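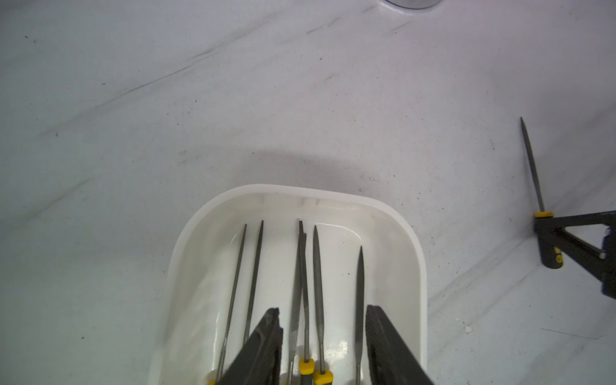
The chore I would use to judge whether a machine is ready for a shop floor is putting the hand tools away. It has no glamour and no published benchmark that I know of, and every shop does it at the end of every shift. Needle files are a fair version of the task. The set in the white plastic tray includes round files, a flat one with a cross-hatched face, a half-round and one with a blade like a knife, all lying with their points the same way, and one more is upright in a gripper outside the rim. A person clears that job while talking about something else. For a machine it contains most of the open problems in manipulation, and I think the answer to "can it do this yet" is a qualified no.

I should define the no. A two-finger gripper can hold a needle file. It could do so years ago. It can also move the file from one known position to another known position, and with a fixture it can repeat that motion longer than any employee would tolerate. If the question is whether automation can transfer slender steel parts between fixed points, the question was closed before I started work. The word "chore" means something else. A chore starts from whatever state the last person left, and it ends when the bench is fit for the next one.

Consider what the files require. Thin steel parts lying side by side leave little clearance for a fingertip. The finger has to enter beside one blade without shifting its neighbor, or it has to shift the neighbor on purpose and then account for the new position. Polished or textured steel returns uneven light to a depth sensor, and a thin shaft may occupy only a few pixels of usable data. The grip point matters too. Held at the handle, the file is a long lever and small angular errors at the wrist become large errors at the point. Held at the blade, the cutting surface wears the fingertip pads, and the pads are what the friction model was tuned on.

Then there is force. A person lowering a file into a tray feels the tip touch and lets the handle drop. A position-controlled arm continues to its target. Compliance control handles this well in a lab and less well after a month of dust.

Last January I spent a week on a trial bench at Mullberg, where a two-arm cell built by Draltus was sorting small tools into trays. The cell logged 2687 attempts while I was there. The supervisor's sheet counted 77 that needed a person to reach in. On paper that is a success rate above 97 percent, and the vendor's slides said so. I would ask readers to look at the other number. Each intervention meant stopping the cell, opening the guard, correcting the tool, closing the guard and restarting. The average was 10 minutes, including the walk. One operator sorting by hand would have finished the same tools in far less time than was spent rescuing the machine.

The household case is harder, and the claims made about it are looser. Plidari has shown a clip of its home unit loading cutlery into a drawer. The clip is well made and I have no reason to think it was faked. It shows one drawer, in one kitchen, with the cutlery laid out in advance. A kitchen drawer in use contains a garlic press that jams the runner. Until a company publishes results from homes it did not prepare, with failures counted and the time to recover stated, I don't see what a buyer can conclude.

Two changes since about 2015 deserve credit. Cameras mounted at the wrist have removed a good deal of the calibration error that used to make small parts impractical, and learned grasping copes with clutter that would have defeated a hand-written planner. Two arms also help, because one can hold or reorient a part while the other works. I expect tool sorting to be commercially sound in large plants before it is sound in a small shop, for the ordinary reason that a large plant can afford a technician nearby.

My advice to small shops is to ask for recovery time in the contract. Success rate is the wrong figure to buy on. If the vendor can't state how long a dropped file costs, the machine has been tested on picking things up, and the chore has not been tested.

October 2019
By Doaa Benkirane

Comments (3)

benchwork_al
We had a Phromma cell on deburring. Same experience with the guard. The robot was fine, the door was the slow part.

T. in maintenance
You left out changing the pads. Ours wore out on files and rasps long before the date in the manual.

gridley
97 percent is better than my apprentices. But they do pick up what they drop.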